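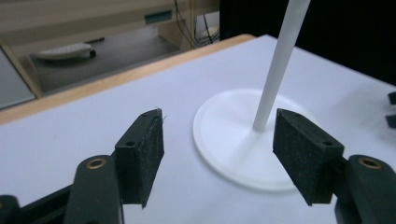 Page last changed: May, 14:30

Week 12 - Friction and why things stay put

Welcome back! Friction is my favourite topic of the whole module, and I hope some of that rubs off on you.

Put a book on a table and push it very gently. It stays still, so the table must be pushing back just as hard. Push harder and the friction grows to match you, up to a limit, and then the book slides. We write that limit as

F = mu x N

where N is the force pressing the two surfaces together and mu depends on the pair of surfaces. Notice that area isn't in there at all! Soft materials such as foam and rubber don't follow the rule closely, and we'll come back to them after the break.

Try this before the seminar: a 30 N box rests on a level floor and mu is 0.4. How hard must you push sideways before it moves? (Answer on page 46 of the Larkbridge booklet.)

Adel Ouazzani takes the seminar group. Bring a ruler, a coin and a hardback book - we're tilting things until they slip.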